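# Open practice at Gimness

The Gimness basketball club opened its training center to the public for one morning in August, and I went along with Tùng Vũ, who coaches a youth team two towns over. Doors opened at 10. Parking was on the grass behind the building and it filled up early.

## The main floor

The practice court has seats along one side only, 290 of them, and they were all taken by the time the guards came out to shoot. Head coach Chathurika Cassim ran the session with a microphone clipped to her collar, so we could hear every correction. Most of them were about spacing. She stopped one five-on-five drill six times in a row to move the same forward out of the corner.

The second unit looked better than the starters. Teoh, the new point guard from Kotham, pushed the ball after every rebound and got to the rim when he wanted to. His outside shot is still flat. Tùng thought he should start the opener – I would wait until the ankle has held up for a few weeks.

Kotham visits for the first preseason game, so that one should draw a crowd.

## Upstairs

After practice we were taken through the weight room, the treatment area and the film room in groups. The weight room is smaller than I expected. The film room has good chairs and a long table, and one of the assistants talked us through how the staff cuts up opponents' pick-and-roll coverage. He took questions until the next group was at the door.

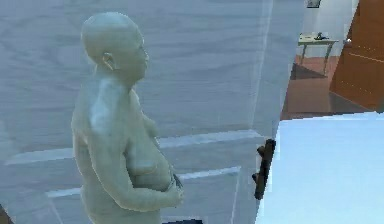
## Getting there and tickets

The Tronamitz bus stops across the road from the main gate. Coffee and sandwiches were sold in the lobby, cash only. Preseason games will be played in the old hall, which holds 700, and seats are not numbered. Members can buy at the front desk in the evening – everyone else has to wait for the general sale.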